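Plerer Buys Time Before It Buys Robots

MIRNACH (August) - Plerer, which plans equipment purchases for small food-service firms, today announced that it has not purchased any equipment. The company considers this its best quarter yet.
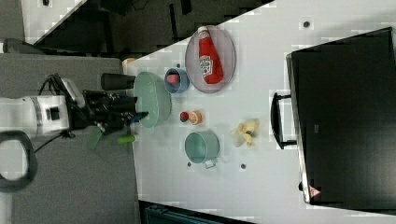

By the Plerer Press Office

Under its new Brunico plan, a customer spends 4 months with one arm, one table and a set of kitchen props before signing for anything larger. The rental fee counts toward a later order. The ketchup bottle does not.

Plerer wrote the plan after reading 19 customer budgets. Most had a generous line for the arm and nothing for grippers, spare fingers, cables or the person who resets the table. One had set aside money for a ribbon cutting.

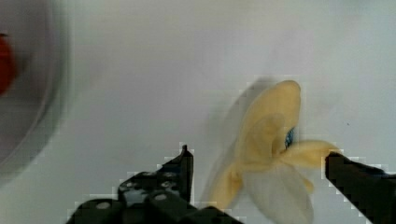
The banana, between two gripper fingers.

Brunico customers fill out a worksheet called Nam, which asks for the cost of 100 attempts at one task, staff hours included. Purchasing departments have described the form as thorough. Engineers have used other words.

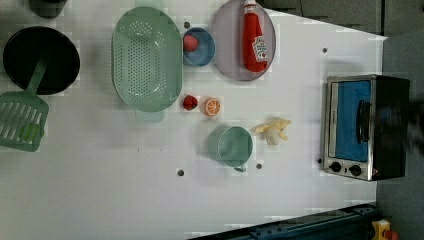

Each worksheet is reviewed at 3 points during the rental, and a customer may walk away at any of them with the numbers in hand. Plerer is taking sign-ups for the next round through its Mirnach office, which opens at 9 a.m. and has coffee by 10.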